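Rohrsänger, Regen und ein Rallenruf

2020-06-13

So, endlich komme ich dazu, von meiner Runde am Oltance zu schreiben! Wer hier länger mitliest, weiß ja, dass ich im Frühjahr eher am Fluss unterwegs bin und den See links liegen lasse. Im April war ich ganze 2 Mal dort, beide Male bei Wind, beide Male mit klammen Fingern und einer Liste, die man niemandem zeigen mag (Blässhuhn, Haubentaucher, Stockente, fertig).

Diesmal war ich kurz nach vier am Parkplatz. Es nieselte, die Brille war sofort beschlagen, und aus dem Schilf am Südufer kam ein Lärm, dass ich erst mal nur dagestanden und gegrinst habe. Teichrohrsänger, überall Teichrohrsänger! Ich übe seit Jahren, sie sauber vom Sumpfrohrsänger zu trennen, und normalerweise klappt das auch, weil der Sumpfrohrsänger so wild durcheinander imitiert. Am Steg saß aber einer, der beides konnte. Erst dieses gemütliche, knarzende Auf-der-Stelle-Treten, dann plötzlich eine Rauchschwalbe, ein Stück Stieglitz, wieder Knarzen. Zehn Minuten habe ich zugehört und am Ende ein Fragezeichen ins Heft gemalt.

Weiter hinten, wo der Weg Richtung Flallex abbiegt, dann ein Drosselrohrsänger. Den hatte ich am Oltance seit Ewigkeiten nicht mehr! Karre-karre-kiet-kiet, so laut, dass man sich fragt, wie der kleine Rest See daneben noch zu Wort kommt. Gesehen habe ich ihn auch, ganz oben am Halm, Schnabel weit offen, und mit ein bisschen Geduld sogar den rötlichen Rachen.
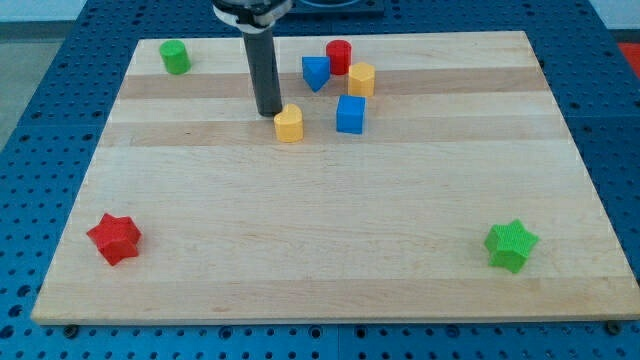

Liette Grewal schrieb mir noch am selben Abend, sie tippe bei dem Vogel am Steg auf einen Teichrohrsänger, die würden durchaus auch mal imitieren, nur eben langsamer und mit mehr Wiederholungen. Ich solle beim nächsten Mal auf das Tempo achten und die fremden Rufe einfach ignorieren. Und ob ich an die Wasserralle gedacht hätte, die habe sie vor kurzem am Westufer quieken hören.

Habe ich! Also, gedacht schon, gehört leider nur einmal und so kurz, dass ich sie lange gar nicht aufschreiben wollte. Dieses Schweinequieken verwechselt man eigentlich mit nichts, aber um die Uhrzeit und ohne Kaffee traue ich mir selbst nicht ganz. Steht jetzt als Ralle drin, Liette sei Dank.

Sonst noch: zwei Kuckucke, die sich quer über das Wasser anriefen, eine Rohrweihe (Weibchen, niedrig über dem Schilf, sehr schön), Rohrammern am Zaun und am Ende, schon wieder auf dem Rückweg, ein Pirol aus den Pappeln. Gesehen natürlich nicht. Ich sehe nie einen Pirol.

Zu Hause habe ich dann alles nachgetragen, und mit dieser Runde steht mein See-Heft bei 92 Arten. Die Bienenfresser von damals zähle ich übrigens weiterhin nicht mit, auch wenn ihr mir deswegen wieder schreibt. Nur gehört und nur überfliegend ist mir zu wenig.

Nächste Woche will ich noch einmal hin, diesmal gegen Abend und von der anderen Seite, wegen der Zwergdommel, von der alle reden. Falls jemand weiß, ob der Pfad hinter der Schleuse wieder begehbar ist, schreibt es mir bitte in die Kommentare, beim letzten Hochwasser stand da alles knietief unter Wasser.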